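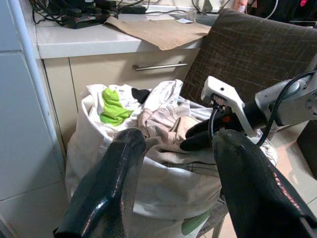
Grasp planner picks a target, then throws it away and picks another one, over and over, until the task times out. I've been chewing on this since Sunday and I'm finally writing it up properly, sorry it's long! We're on the September build of Gyamfi for planning, with Flellent doing the segmentation off the wrist camera. The weird part is that the contrast isn't bad at all. The lime-green garment in the bag gets a clean mask every single time, lovely edges, high score. The light grey one with the thin dark stripes is where it goes sideways, because Flellent likes to cut it up along the stripes and hand me a stack of skinny little masks, and Gyamfi treats each one as its own object with its own grasp. Then the masks shuffle on the next update and the planner decides its target has vanished. Off it goes to find a new one.

What I see in the log, over and over:

target_select: id 8, score ok
approach: started
target_check: id 8 not found
approach: aborted, replanning

On one run I got 52 replans before the timeout. The task is just "take an item out of the bag, put it in the washer," both arms enabled, left one told to stay clear until it's asked for.

Things I tried first (skip ahead if you're in a hurry):

Restarted everything. No change.

Swapped the head camera in as the only source for target selection. Much calmer, the ids hold still, but the grasp points come out way too shallow and I end up with fingers pinching the rim of the bag. So that's a trade I don't want to make.

Turned the mask smoothing up. It helps a tiny bit, then everything lags and the approach is aiming at where the cloth was a moment ago. Yuck.
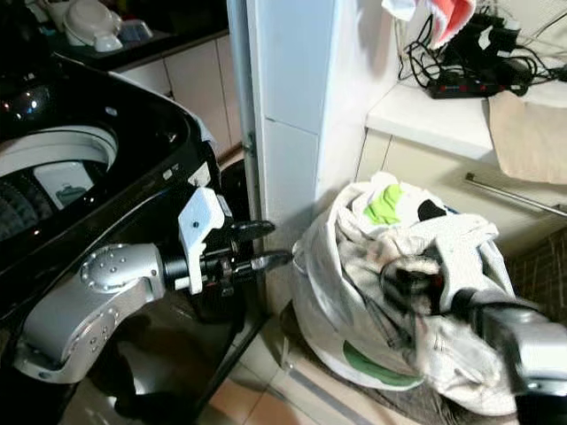

Philomena Korletey wrote back on the ticket and asked me to check whether the ids were being reset on purpose. Good call, because they were! There's a setting in Giltanance (our tracking layer, for anyone who wandered in from another team) called keep_alive_ms, and mine was at 13. I have no idea how it got there. The wrist camera's masks don't even arrive that often, so every track was expiring before its next update could possibly show up. I set it to 385, which is what Philomena has on her setup, and ran the same task again.

Replans dropped to eight. Eight! I may have done a small dance.

So that's most of it, but the stripes are still getting sliced. With tracks living longer I now get several long-lived skinny masks in place of a bunch of short-lived ones, and the planner will happily commit to a sliver and close on a fold that's too narrow. I turned on merge_adjacent in Flellent and it glued the striped thing to the bag lining, so that's off again for now.
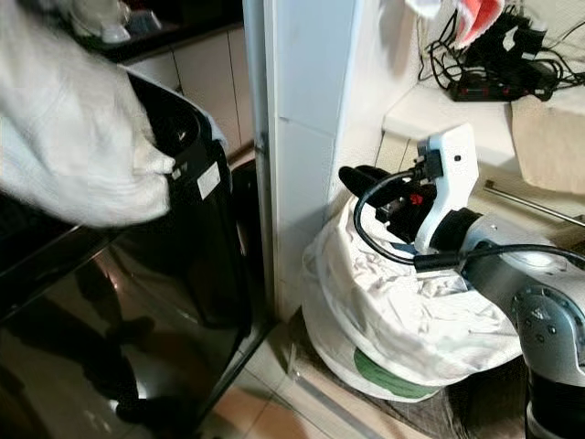 Ketill Lauritsen suggested doing the merge by depth and leaving color out of it completely, on the theory that one piece of draped cloth should be fairly continuous even when the pattern isn't. I like it, but I haven't found where to hook it in. Wastamik records the depth alongside the masks, so I can at least try it offline on the saved runs before I touch the live config.

One more small thing while I'm here. When the planner aborts mid-approach, the arm holds position and the gripper command stays latched at its last value. I don't think that's right. I'd expect it to open. Should I file that separately?

Where it stands:

keep_alive_ms at 385, staying there
merge_adjacent off
mask smoothing back to default
striped cloth still over-segmented, open

Please don't close this one yet. Philomena, if you've got a minute, could you send me your whole Giltanance config so I can diff it against mine? If one value was that far off I'm a bit nervous about the others.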